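坐标测量能力建设项目进展报告
报送：Sofia Kouris，设备投资管理部
编写：Michalis Drakos，Wuvville计量室
报告期：截至12月

Sofia，您好：

上次向您汇报的时候，新测量间的地坪还没有干透，影像测量仪还装在木箱里。这一期能写的东西多得多，我尽量按您上回提的顺序来：先讲进度，再讲数据，然后是钱，最后是我们需要您拍板的事情。有些段落会写得细一点，因为Abu Hammour那边的同事也会看这份报告，他们明年要照着做一遍。

一、总体情况

先说最让我们高兴的：桥式坐标测量机已经通过验收，影像测量仪也已投入日常使用，两台设备都接上了同一套报告模板。原计划验收放在1月，现在提前完成了。Lambros Sotiropoulos带着计量室的人把验收规程从头到尾走了两遍，第二遍是我们自己要求加的，想看看换一个操作员、换一个班次之后结果还稳不稳。结果很稳，我看到那张对比图的时候真的很开心！

目前还没有完成的有三块：薄壁件的夹具、旧程序的迁移，以及测量间西侧的温度问题。后面分别说明。

二、测量间与环境

房间的目标温度是20摄氏度，这一点没有变。空调分成两路，一路管设备区，一路管恒温等待区。零件从车间进来以后先放在等待区的花岗岩台上，至少静置一个班次再上机。刚开始车间那边对这条规定意见不小，觉得耽误时间，后来Ataahua McKinnon拿同一批壳体做了个对比：刚从机床上下来就测一次，静置之后再测一次。轴承孔的直径差得很明显，车间主任看完以后自己去把等待区的架子加宽了。

西侧的问题是这样的。下午三点以后，靠外墙的两个温度探头会往上爬，爬得不快，但是方向很固定。我们最先怀疑空调出风口，调过导风板，没有什么改善；后来Elis Hopkin在外墙上贴了几个记录仪，发现墙体本身在升温。外墙的保温层在窗框下面断了一截，是当年改窗户时留下的。修补方案已经有了，材料也便宜，难的是要停用那一侧，所以打算放到年底停产那几天做。在那之前，桥式机上的高精度项目都排在上午。

振动方面没有惊喜，算是好消息。地坪和厂房主体之间的隔振沟起了作用，隔壁冲压线满负荷的时候，花岗岩台面上的读数仍然在设备厂家给的限值以内。叉车经过北门时会有一个短促的尖峰，我们在门口画了慢行线，尖峰小了很多，司机们也很配合。

三、桥式测量机的验收

验收用的是步距规和标准球，依据ISO 10360系列的方法，探测误差和长度测量误差分开做。长度测量在七个位置上进行，其中四条是空间对角线。Lambros坚持把最长的那条对角线多做一组，理由是我们的箱体件几乎占满了整个行程，平时真正用到的恰恰是最远的角落。他是对的，那条线上的余量比别处小，虽然合格，但以后期间核查时我们会专门盯着它。

验收中唯一的波折出在测头更换架上。三号位的磁力座装得略偏，自动换针的时候偶尔会报错。供应商的工程师来了一趟，重新找正以后连续换针145次，没有一次报错。这个数字我特意记下来，因为之前老设备换针全靠手拧，换一次就要重新校一次针，一个上午就这么没了。现在换针校针都由程序带着走，操作员可以去准备下一个零件。

测针的配置也定下来了。常用的是一组星形针和两根加长直针，另外给深孔备了一根碳纤维杆的。Elis建议把每根针的校准历史做成曲线挂在设备旁边，哪根针开始变差一眼就能看出来。这个主意很朴素，效果却出奇地好，挂上去没多久，我们就从曲线上看出一根红宝石球磨损了，送到显微镜下一看，果然有一小块磨平的地方。

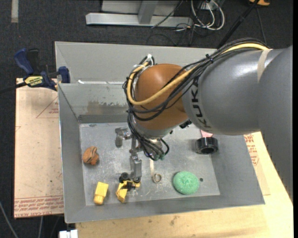 四、影像测量仪的使用

影像测量仪主要承担冲压件、垫片和塑料密封圈的检测。这些零件以前靠投影仪和卡尺，测密封圈尤其痛苦，卡尺一夹就变形，两个人测出来能差出一大截。改用影像测量以后，零件不受力，边缘由软件自动提取，重复性一下子上来了。

当然，边缘提取也不是买来就能用。黑色橡胶件在底光下轮廓清楚，在顶光下就常常找错边；带倒角的冲压件正好相反，底光只能看到最外圈，倒角的起点要靠环形光从低角度打过去才看得见。Ataahua给每一类零件都做了一张光源卡，写明用哪一路光、多大亮度、放大倍率选多少。新来的人照着卡片做，第一天就能出可用的数据。这套卡片我强烈推荐Abu Hammour直接拿去用，不必再从头摸索。

到目前为止，影像测量仪上已经完成4000件零件的测量，其中绝大部分是密封圈。测量程序全部存在服务器上，按图号命名，改动要留记录。Corkex那边的质量工程师来看过一次，对记录的完整程度很满意，当场就问能不能把他们的来料抽检也放到我们这里做。这件事我放到第八节再说。

五、测量系统分析

重复性与再现性研究按三名操作员、十个零件、每件测三次来做，每类零件都要过一遍才允许放进正式检验计划。壳体轴承孔、端面平面度、密封圈内径这几项已经完成，结果都在可接受范围内，密封圈内径的改善最大。

没有通过的是薄壁支架上的位置度。我们开始以为是程序的问题，把建立坐标系的方式改了又改，结果还是散。后来Lambros干脆让同一个零件一直夹着不动连续测，数据立刻收得很紧；松开再夹，又散了。原因由此很清楚，是夹紧力把支架压变形了，每次变形的样子还不一样。

新夹具改用三点支承，压紧点正对着支承点，压力由弹簧限定，操作员拧到底也不会过紧。图纸已经和Widov的夹具组对过，首件正在加工。我对这套夹具很有信心，先用手工垫块搭了个简易版试了试，离散程度已经明显小了。正式夹具到货之后会把整个研究重做一遍，数据随下一期报告附上。

六、程序迁移

旧设备上留下来的测量程序一共分三批迁移。第一批是还在量产的零件，已经迁完并且做了新旧对比；第二批是备件，进行了一半多；第三批是停产零件，我们的建议是先不动，有订单时再编。

迁移过程比预想的有意思。旧程序有些是十几年前写的，注释很少，里面藏着不少当年的权宜之计。比如有一个泵盖程序，在测完基准孔以后会莫名其妙地加一个很小的偏移，谁也说不清来历。Elis翻了纸质档案，找到一张手写的便条，才知道那是为了补偿一根早已报废的弯针。我们把偏移去掉，用新设备重测了留样，数值和图纸对得更好了。这类发现都记进了迁移日志，看起来枯燥，对以后查老投诉会很有帮助。

编程规范也顺手整理了一遍：坐标系先粗后精，安全平面必须显式写出，测点数量按特征类型有最低要求，圆不少于七点，圆柱至少两个截面。仿真检查碰撞之后才能上机，第一次运行一律用低速。

七、培训与人员

计量室现在有四个人可以独立操作桥式机，六个人可以独立操作影像测量仪。培训分成课堂和上机两部分，课堂累计30学时，内容包括几何公差、测量不确定度和基准的建立。几何公差那几次课来的人比报名的还多，装配和工艺的同事也坐在后排听，课后围着一张图纸争论最大实体要求争了很久，我很喜欢那种气氛。

Ataahua已经完成编程高级课程，可以带徒弟了。下一步想让车间的两个班组长也学会在影像测量仪上调用现成程序，这样夜班首件就不必等到早上八点计量室上班才能测。权限方面他们只能运行，不能修改，软件里已经设好。

八、经费与采购

设备主体款已经付清，尾款在验收签字后按合同结算。到目前为止总支出在批准的预算之内，节余主要来自安装，吊装和隔振沟合并施工，少请了一次吊车。多花的部分是测针，碳纤维加长杆比估价时贵，另外多备了一套星形针。

剩下的支出有这样几项：薄壁件夹具、外墙保温修补、步距规的年度送检，以及2套软件维护许可。前三项都在预算里，维护许可的报价比去年高，我正在和供应商谈把续约时间与另一个厂区对齐，看能不能拿到合并价格。

关于Corkex的来料抽检，我个人很希望接下来。影像测量仪白天有空档，他们的零件形状简单，现有的光源卡基本覆盖。需要考虑的是责任怎么划分，报告由谁签发，以及他们赶交期的时候会不会和我们自己的首件撞在一起。我们草拟了一个试行办法，先只接垫片一类，每天固定时段送件，排在自家首件之后。

九、风险

测量间西侧的温升在修补之前一直存在，目前靠排班避开，如果上午的任务再增加就会排不下。薄壁件夹具若晚到，支架的位置度还要继续靠旧检具把关，能拦住明显不良，拦不住临界件，客户那边已经说明并得到理解。还有一点是备件：测头控制模块没有现货，坏了要等，我们倾向于和Abu Hammour共用一个备用模块，放在哪边都行。

十、下一期的安排

年底停产期间修补外墙，同时给桥式机做一次期间核查，修补前后各测一遍，顺便看看温度场的变化对长度测量有多大影响。开工后装新夹具，重做支架的测量系统分析，通过之后旧检具退役。第二批程序迁移在2月结束。另外，Lambros想做一次与Abu Hammour的实验室间比对，用同一个环规和同一件壳体，两边轮流测，各自按自己的规程来，最后再对数据。我觉得这件事特别值得做，运输箱都已经找好了。

需要您决定的事项：

1. 是否同意以试行方式承接Corkex的垫片抽检。
2. 是否同意与Abu Hammour合购一个备用测头控制模块，费用两边平摊。
3. 安装节余能否转用于给夜班班组长增加一期影像测量培训。

第三项如果能在停产前答复，我们就可以把课排在开工后的头两周，Ataahua的时间已经留出来了。验收报告、环境记录和迁移日志都放在项目共享目录里，按章节编号，需要纸质件的话告诉我一声，我请Elis打印好送过去。

Michalis Drakos
Wuvville计量室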